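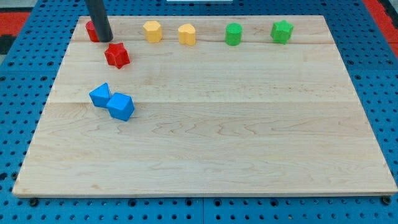
Bench 2, maple board with coloured blocks, gripper at the left end of the back row.

Flondidard Robotics Club
Minutes of the May meeting, block sorting project

Meeting opened 4:15 pm in the Fitzgerald workshop. Quorum met. Minutes of the previous meeting were accepted with one correction: the spare gripper tip is stored in the Bench 1 drawer, and was listed there in error as missing.

1. Status of the arm

The arm on Bench 2 is running the new motion file. Approach speed is held at 20 per cent over the board and goes back to 70 per cent once the gripper is clear of the tallest block. Members asked for the higher value over the board as well. Deferred until the height check is written and tested.

The wrist cable was re-routed and tied at the second joint. It no longer catches when the base turns to the left limit. The tie is to be checked at the start of each session and noted in the log.

2. Board and block layout

The layout for practice runs was discussed. Blocks are grouped by colour -- red, yellow, green and blue -- and shapes are mixed inside each colour, so that a program which sorts by shape alone will fail. The touching pair, the blue triangle and the blue cube, stays in the layout. Two members wanted them separated for the junior group. It was agreed that juniors may start with a gap between the two and move to the touching version when their program clears the board.

The front part of the board is to be left empty as the drop area. Programs that place a block there before the first pick is confirmed will be scored as a fault.

The board must sit square to the holes in the blue pegboard. A member reported that the board had been found turned slightly after the juniors' session and that every saved position was off by the same angle. Action: mark the corner positions on the pegboard with tape.

3. Vision software

The club is using the Rilter colour module for detection. Results from the last set of runs, 500 detections in all:

Wrong colour: none
Wrong shape: 23
Missed block: none

Most of the wrong shapes were the two stars. The red star has six points and the green one has five, and the module was trained with a single star class. The software group will split this into two classes and repeat the test under the same lights.

The yellow hexagon was read as a cylinder in a few runs late in the afternoon. Blinds to be closed during testing until a cause is found. One member thought the camera exposure was drifting. No data on this yet.

4. Gripping

Discussion of approach direction for the stars. Closing on two opposite points lets the block turn. Closing on the inner corners holds better for the six-pointed star but does not carry over to the five-pointed one, which has no opposite pair. The heart has a similar problem at the notch end. The gripping group will write up one grip angle per shape and bring it to the next meeting as a table.

5. Takora Challenge entry

Entry form is complete except for the team name and the safety sheet. The rules allow one restart per round, and the clock keeps running during the restart. Motion to enter one senior team and one junior team. Carried, one opposed -- the objection was to sharing a single arm between both teams in the final week.

Bench time for that week will be split, juniors before 5:00 pm and seniors after.

6. Other business

Safety glasses are to go back on the rack, cleaned. The emergency stop on Bench 1 sticks when reset and that bench is out of use until it is replaced.

Actions
Tape corner marks on Bench 2 pegboard: bench group
Split star class and rerun detection test: software group
Grip angle table: gripping group
Height check for approach speed: software group
Safety sheet and team names: both teams
Replacement stop switch: equipment officer

Meeting closed 5:25 pm.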